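Topic: Is there a rule for when a sweep is "done"?

dudine_fan
We're writing the practice sheet for tabletop sweeping with the hand-held grippers and I'm stuck on one line. Brigitta Egger wants "clean" to mean zero beans left on the table. I'd put a cap of 12 strokes on it and log whatever's left. Same tools every time, dustpan plus hand brush, gripper on each.
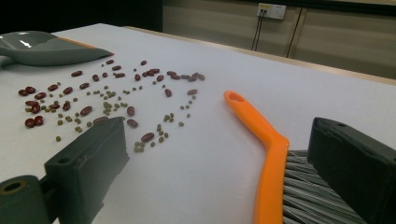
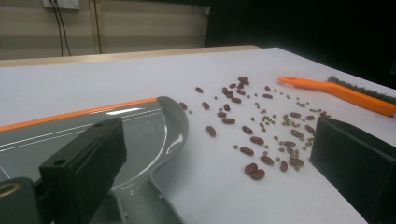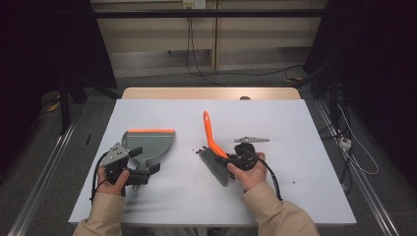 My worry is that people chase that last mung bean forever and the episode ends up being mostly chasing. Anybody have a rule that held up past the first 200 episodes?

nerkley60
I'm with Brigitta on this one, sorry! If you allow leftovers, you get sloppy endings. We do zero left, with a 60 second limit, and anything over gets tagged as a fail but kept.

tamara_h
Kept, yes, please keep them. I don't love the time limit though, it makes folks rush and flick beans onto the floor. Does your sheet say anything about floor beans?

dudine_fan
Nope, nothing yet. Adding it now.

nerkley60
Ours counts a floor bean as a fail. Harsh, I know.

tamara_h
Way too harsh! I'd write it as a note on the episode and leave the label alone. Also decide who does the labeling, we had 2 people doing it and they never agreed on "clean."

dudine_fan
OK, going with zero left, no clock, stroke cap stays. I'll post the sheet in June once Brigitta has argued with me about the cap.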